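Sat 10 August

Garside bench, dye trials, continued from the May sheets.

Third bath of the Womis walnut hull extract went on this morning. Same wool as before, the Ernbridge two-ply, 9 g per skein, scoured last night and left in plain water. Alum at the usual strength for skeins A to D, no mordant on E and F. I want to know if the brown on the unmordanted ones holds up as well as people claim.

Bath volume 1,000 ml. Brought it up slowly to 171 F and held it there for an hour. The hot plate overshoots if you set it straight to the target, so set it low and nudge it. Stirred every ten minutes with the glass rod. Skein C floated up twice and has a pale patch near the tie. Retied it looser. Next time tie all of them in a figure eight with slack.

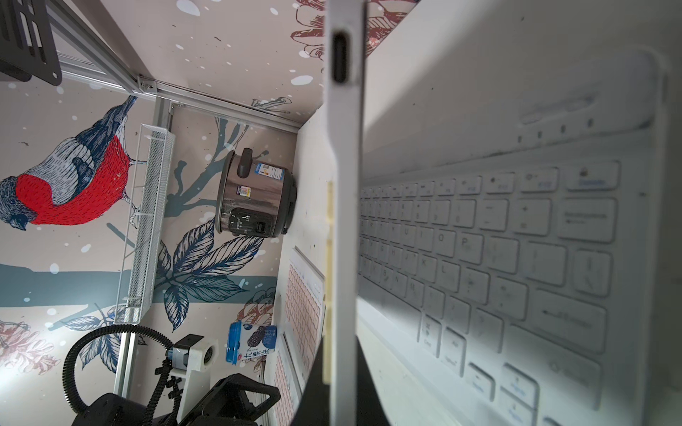

Rinse water ran brown for the first four changes on A to D and for six on E and F. Saved a jar of each for comparison. Colors while damp: A and B a middle brown, C the same but patchy, D slightly redder, E and F lighter and more yellow. Will not write down final shades until everything is dry. Notes are going straight into the computer this time. The white laptop is dusty and smudged all over the keyboard deck, and the letters are pale gray on white keys, so check my typing on the skein labels before anyone prints them. The paper copy is in the Kovow binder, sheet 229.

pH at start was 6, at the end closer to 5.5. Strips only, the meter needs new buffer. The hulls smell stronger than the last lot, and the liquor left a ring on the steel pot that scrubbed off with baking soda.

To do:
Light test on A and E, half of each covered with card, south window.
Wash test on B and F, two rounds with the mild soap.
Iron dip on D – short, one minute at most, it went nearly black last time.
Order more alum. The tub is down to the last scoop.
Exhaust bath is in the lidded bucket under the sink, please leave it there until Monday.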